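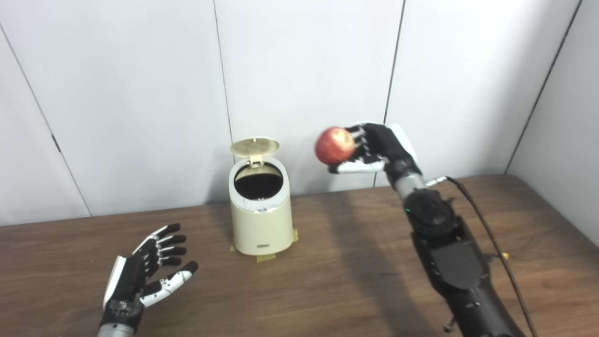
The apple station, with the right hand holding the apple and the bin open on the table.

Diary of the Education and Outreach Office
2019-11-15

The office attended the open day of the Nollidance manipulation laboratory this afternoon, at the invitation of Baltasar Lorente. The party numbered 11, including two teachers from the Harries school who had asked in April to be included in any visit of this kind. We were received at the side entrance on Dundden Street, the main doors being closed for repairs, and badges were issued without delay.

Mr. Lorente opened with a short talk in the seminar room. He explained that the laboratory works on everyday household tasks with a two-handed robot, and that the program, known internally as Wondar, has the present aim of picking up a single object and placing it in a container. He was careful to say that the task is harder than it looks. A person judges the size and weight of a piece of fruit without thinking, while the robot must be shown the motion many times over. The laboratory plans 200 repetitions of the apple task before it moves on to other objects.

The party was then divided into 3 groups, and ours was taken first to the apple station. The bin is a small cream-colored one with a hinged lid, fixed to the wooden table with tape. One of the teachers asked why the lid was already open. Mr. Lorente replied that opening it is treated as a separate task and is studied at another station - we did not see that station, as it was closed to visitors.

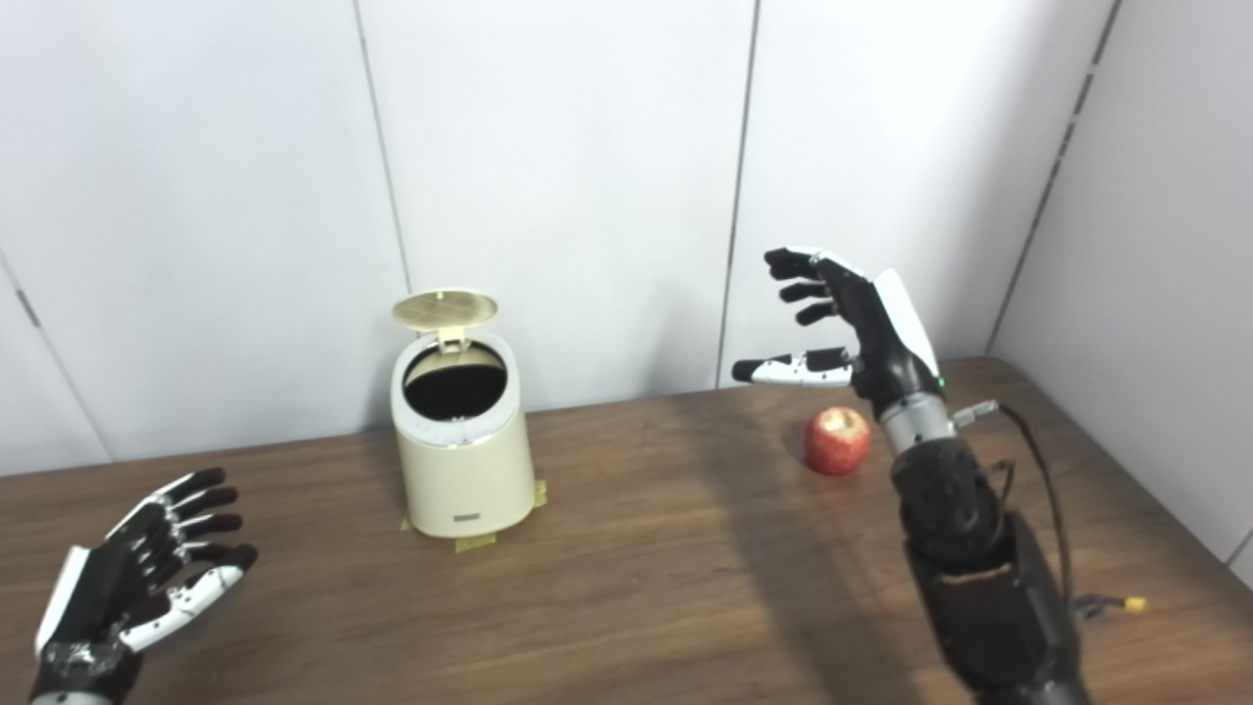
Questions were taken at the table. The most useful concerned the fingers, and whether five are needed to hold an apple. Mr. Lorente said that a simple two-sided grip would serve for much of the work, but that the laboratory prefers a hand shaped like our own, as the cups, handles and lids in a home were made for such hands. Asked about the left hand, he said that it has no part in this task and is kept to its own side. A question about cost was politely declined.

It was noted that visitors at the back could not see the tabletop well. The laboratory may wish to place a screen on the side wall of the room for future open days, and I undertook to put this suggestion in our letter of thanks. The floor markings for visitors were clear and were respected by all.

Tea was served at four in the seminar room. The Harries teachers asked whether a class of older students might come in the spring. Mr. Lorente was agreeable in principle but asked that groups be kept small, with one adult at each station, and that the request be made in writing. He also offered to lend the slides from his talk - these are to be returned after use.

The party left at a quarter to five. The letter of thanks is to go out on Monday with the attendance list, and two badges not handed in at the door are to be sent back with it.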